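December, after lunch, bench 3

Gripper shootout continues. Contestants remain the Windton two-finger (rigid pads, fast, opinionated) and the Ikura soft one, three silicone fingers that everybody wants to pet. Arm is the same for both, the Skadstead, with the wrist adapter Chinyere Chukwu turned on the lathe after the purchased one arrived with the wrong bolt circle. Twice.

Windton first. Closing speed at 225 mm/s, force limit one notch above the factory default. On the drawer handle it is very good. It goes in square, grabs the U from above, pulls straight. If the approach is off by more than a few millimeters it rams the drawer front with a noise like a dropped tray, and the controller reports SUCCESS because the fingers did close on something. What they closed on was themselves. I have now written "check width after close" in three separate notebooks and will implement it one of these days.

Ikura next. Slower, and the air line gets in the way of wrist roll past 90 degrees or so, but it forgives a bad approach. It sort of flops over the handle and hangs on. The trouble comes at the end of the drawer travel. The fingers stretch, the arm keeps going, and when they let go the whole wrist bobs as if agreeing with someone. Position log shows the overshoot clearly. Chinyere says add a softer stop to the trajectory. I say the gripper should have bones. We wrote down both.

Bowl pick: Ikura wins and it isn't close. Windton can do rim grasps if the bowl is where the planner thinks it is. Ikura takes it from the outside, rim or side, without much fuss. Can pick: about even, except that Windton dented one at the higher force setting and we are now one can poorer. Bottles: haven't started.

Controller stuff. The old Idahosa box drops the gripper status message whenever the log gets big. Counted them for once, as I was tired of saying "sometimes": 222 dropped out of 1,324 messages in the long run this morning. Moved logging to the other machine, restarted, no drops in the next 900. I'd like to claim I knew that was the cause. It was the fourth thing I tried, after a new cable, a different port and some language.

Head camera is next on the list of suspects. Exposure is still on auto, and the shiny countertop does it no favors. The segmentation keeps putting a nice confident outline around the curved reflection and calling it an object. Yesterday's config gave it a grasp score higher than the bowl's. Neither gripper has yet succeeded in picking up light, though Windton has made a real effort.

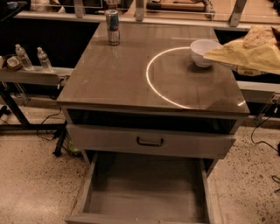 Page 47

Lower drawer all the way out, upper one shut, bowl toward the back right of the top and the can toward the back left. The white arc on the right half of the counter is the fellow I was complaining about. It starts near the bowl, so any mask that leaks out of the rim just follows it down to the front edge – lovely shape, shame about the physics.

Things to try before changing hardware:

Lock exposure and drop it one stop.
Use depth to veto anything with no height. Chinyere has a script for this from the bin project, undocumented, naturally.
Shift the bowl left and see whether the mask still leaks.

Drawer closing has not been compared at all. Windton can push with its knuckles. Ikura pushes like a wet glove, so it may need a hard plate on the palm, and the palm has two spare M4 holes. Check the clearance with the air fitting first.

Left the Ikura mounted, air off, arm parked. Whoever is in before me, please don't home it with the drawer open.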